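**Hand-held gripper, pad slip on smooth tubs**

**casden_bench** — November 2020
Printed fingers, rubber pads, M3 screws. Foil bags are fine. Smooth plastic slides at 11 N. More force, or softer pads?

**Joo70**
Softer pads. Force only bows the wall of the tub.

**casden_bench**
Current pads, on the kitchen table: 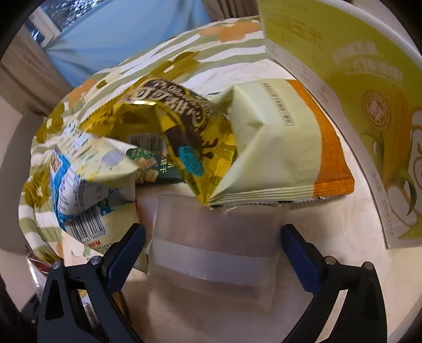

*Blue pads either side of the frosted tub, snack bags behind.*

I have a 23 N spring on order.

**urerden**
Disagree with Joo. The pads look fine to me. Check that the faces are parallel at the tub's width. If they toe in, you get line contact and no pad will fix that.

**Joo70**
A soft pad conforms to a few degrees of toe-in. I ran 3,471 cycles on mine in July with Shore 00 silicone.

**urerden**
And how many pad changes?

**Joo70**
Two.

**casden_bench**
Will shim the finger roots first and leave the spring in its bag. Armelle Picard at the Pinalham shop has feeler gauges I can borrow.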